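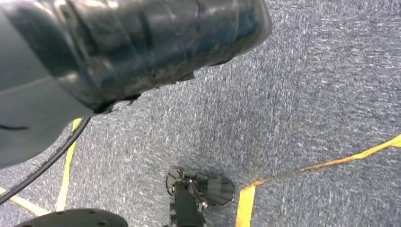 The yellow stays down until the carpet is signed off, Vermeulen had written, and the message had come in at 2:00 with no greeting.

She read it twice and put the phone back in her pocket. The Dredgate office had 3,754 square feet of gray carpet, and 1,041 of them were under dispute. The contract said the floor was to be returned in the condition recorded at the start of the lease. The record said *gray, short pile, fair*. It had been prepared by Zuvambridge, a firm that no longer answered its mail.

She knelt and pressed a corner of tape flat with her thumb. Tape left on short pile gives up its adhesive slowly. After a week it peels clean. After a month it takes fibers with it, and the fibers leave a line that shows in low light. She had put this in her report in March, under Residues, and the report had been returned with the word *noted*.

The tape had marked where the desks would go. Then the desks went to another floor, and the marks stayed and people began to walk around them. She had watched a man with a full cup of coffee turn a square corner on open carpet – he did not look down.

At 4:00 she wrote back. She stated the pile height, the age of the adhesive and the cost of replacement, 2,000 per section, excluding labor. She asked who would sign.

Vermeulen replied that signing was a matter for Unow. Unow replied that the carpet was a matter for Vermeulen.

She changed the date of removal on her sheet to Saturday, initialed it, and went to find the solvent. On the way to the door she kept to the left of the yellow.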